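January, late, tea gone cold

Back on the remote rig at Ilstead today and my shoulders are wrecked. The job was soft things again: I work the handles, the arm copies me, and it all gets saved so it can have a go by itself later on. We're at 198 good runs for fabric, which sounds like heaps until you remember Trummer wants 1,937 (who picks a number like that?!). The pale blue knit was my favourite to grab. You go in slowly, tips first, let it bunch up a bit, then squeeze and hope you've got a decent fold. 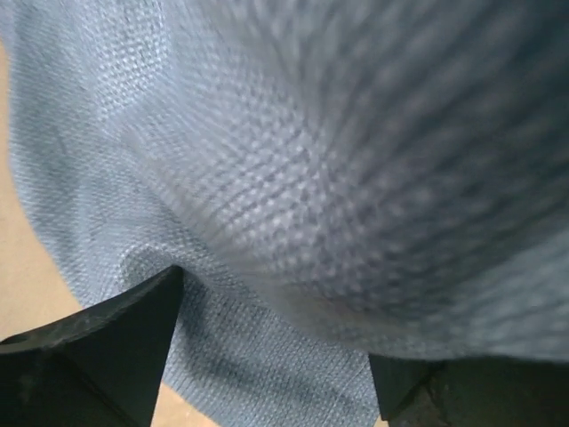
Štefánia Urban reckons I close the fingers too early, and that if I hesitate then the arm will learn to hesitate too. She wants one smooth movement, even if I miss. Fair enough, but she's done this for years and I still steer like I'm parking a caravan!

So I tried it her way after lunch and threw out some 35 runs, mostly my own fault. Then a few got through that I was properly proud of, and I did a little dance in the chair. Ľubica wants me on cushions tomorrow, slower ones, with more time lining up before I close.
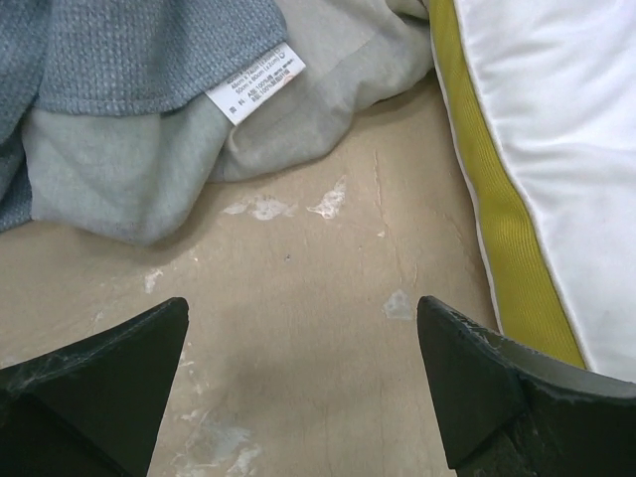

Fingers open, cushion on the right, fabrics up the back.

Must ask about lowering that chair. Bed.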